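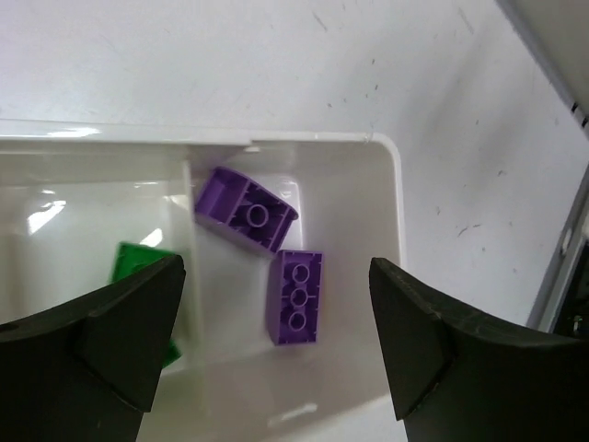
Two purples and a green.

Home | Knitting | Kitchen | Garden | About me

The blanket is done!

24 December 2022
2 comments

I wove in the last end on Thursday night with a cup of tea going cold next to me, and then I spread the whole thing out on the living room floor and walked around it in my socks like I was inspecting a car. 108 squares. Nine across and twelve down. Purple and green and a lot of oatmeal, and I love it so much I may never let a guest sit under it.

If you've been reading since summer you know the beginning of the story, but I keep getting new people from the sock posts (hello!), so I'll go back a bit.

In July I had a week off and no plans, and I took the train to see my friend Theresia Kofler. We learned to knit together in college, badly, out of the same library book. She has since become good at it, and she had a blanket over the back of her sofa that I could not leave alone. I kept picking up the corner and turning it over. It was made of little squares with a woven look, over and under like the side of a basket, and every square sat at a right angle to its neighbor so the light hit them differently. From across the room it seemed to have twice as many colors as it did.

The pattern is called Panier and the designer is Odette Brunet. I bought it on my phone, sitting on Theresia's sofa, under Theresia's blanket. It's four pages long. One page is the square, one page is how to join them, and the other two are about color, and those two are the reason I'm writing such a long post.

I have always been scared of color. My closet is navy and gray. My first twelve sweaters were navy and gray too, apart from one that was called "storm" and came out gray. So when the pattern said to choose a main color and three others, my first thought was oatmeal, cream, light gray, dark gray. Theresia said something rude about porridge and took me shopping.

The shop is Lemaire, and if you're ever near it, go. It's long and narrow, with the yarn sorted by color all the way down one side, whatever the brand or the weight, so you walk from white at the front door to black at the back. I thought it would be a terrible way to run a shop, and for finding a certain yarn it is pretty terrible. For picking colors it's wonderful. You stop where your feet stop. Mine stopped in the purples, which surprised me, as I didn't own one purple thing.

Sandrine Joly works there on weekdays and she was very patient. She had me pull out everything I liked without thinking about it, so I ended up with a heap on the counter, mostly purple, a couple of blues, and one green that I'd grabbed on the way past. Then she told me to squint. You squint until you can't see the color anymore, only how light or dark each ball is. All my purples melted into one lump! They were different colors with exactly the same darkness, and in a basket stitch they would have turned to mush. So we took most of them away, kept a deep one and a much softer one, and then put the green back in, and the whole pile woke up. I don't know how else to say it. The purples had been sort of sleepy together, and with a bit of green beside them they looked twice as purple.

I bought the two purples and the green in Doruvel, a plain wool with a nice bit of bounce, and the oatmeal in Plindura, a little smoother and quite a lot cheaper. (The oatmeal is more than half the blanket. I have a budget.) They're close enough in thickness that I only had to go down a needle size for the Plindura squares, and after washing I can't tell which is which by feel.

So, the knitting itself. I'd like to report that I worked out a beautiful plan on graph paper. I did work out a beautiful plan on graph paper! I used it for 23 squares and then I left it on a bus. After that I made squares in whatever color I felt like, tossed them all in a bag, and decided to worry about it later. I'm so glad. It was much more fun to sit down in the evening and think "green tonight" than to look up what square I was on.

A few things I learned, in case you want to make one too:

Block every square as you go. I saved mine up and then had to do a whole weekend of wet wool, with towels on the bed and the top of the dryer and every chair. Five or six at a time would have been a nice little job while the pasta cooked.

Weave in your ends as you go as well. I know. Everyone says it. I did it for the first thirty or so, then got lazy in September, and paid for it in November. I watched an entire detective series with my head down and I couldn't tell you what any of the actors look like.

Start the basket stitch a row later than your instinct tells you. The pattern says to knit two plain rows first and I skipped one on my early squares because I wasn't paying attention. They pull in at the bottom, just slightly. I put them all along one edge, and that's the edge that goes at the foot of the bed.

Count your stitches on the row after the second crossing. If you've dropped one, that's where you can still fix it with a crochet hook and a little swearing.

And leave long tails for joining. Longer than that.

The laying out took me two evenings and I think it was my favorite part of the whole project. I pushed the coffee table into the hall and put down all the oatmeal squares first, in a rough checkerboard, and then filled the gaps with color. My first try was too even, and it looked like a bathroom floor. For the second try I let the deep purple bunch up in one corner and thin out across the middle, with the soft purple following behind it, and then I dropped the greens in last, here and there, never two touching. Then I stood on a dining chair and squinted at it, just like Sandrine taught me. There was one spot near the middle where three light squares made a hole, so I swapped one out, and suddenly I didn't want to move anything else.

I left it on the floor overnight to be sure and went around by way of the kitchen to get to the bathroom. In the morning I still liked it. I pinned a scrap of paper to every square with its row and place, stacked up the rows, and put the coffee table back.

The joining is a mattress stitch along the sides, and I find it really soothing once you get into the rhythm - pick up a bar here, a bar there, pull, and the seam just closes up and disappears. Odette's instructions for the corners are very clear. I've read some grumbling online about those corners, and all I can say is read the paragraph twice and do what it says, even though it sounds wrong.

The border is my own. The pattern has a narrow garter edge in the main color and I wanted something with more weight, so I did mine in the deep purple and kept going until the yarn ran out. It ended up nearly as wide as my hand. I had maybe an arm's length left over at the end. Talk about nerves!

The funny thing is what it's done to the rest of me. I bought a green scarf in October. I painted the inside of the bathroom cabinet lilac, where only I can see it. I catch myself squinting at things all the time now, at vegetables at the market, at book covers, at the coats on the hooks at work, to see which ones go to mush and which ones stand apart. Try it with a bowl of fruit sometime. Plums and limes are fantastic together, and plums and red grapes just vanish into each other.

As for what's next, I have most of a ball of the green and a bit of the soft purple, and I'm thinking mittens. Leonie Buschmann sent me a chart for a pair with a tiny leaf pattern on the palm, and the chart is only in two colors, so it seems meant to be. I've cast on the first cuff already. I was going to wait until after the holidays, but the needles were right there.

Tonight it's soup and the good bread, and the blanket on my knees. Merry Christmas to everyone who's celebrating, and happy knitting to the rest of you. I'll put up my notes on the border next week, with the stitch counts, once I can read my own handwriting.

Share this post: 23 shares

2 comments

Lambros Galanis
Congratulations! I've had Panier in my queue for ages and the squinting thing may be what finally gets me started. Did you slip the first stitch on each row of the squares or knit it? I can never decide when there's going to be a seam.

Reply from the author
Thank you! I knit it. I tried slipping on one square and the seam came out a bit gappy, so that one got unraveled. Please send me your colors when you pick them!

Older post: A second heel for the same sock

Get new posts by email. Enter your address to sign up. You can unsubscribe at any time.

We use cookies to keep this site running. Accept | Settings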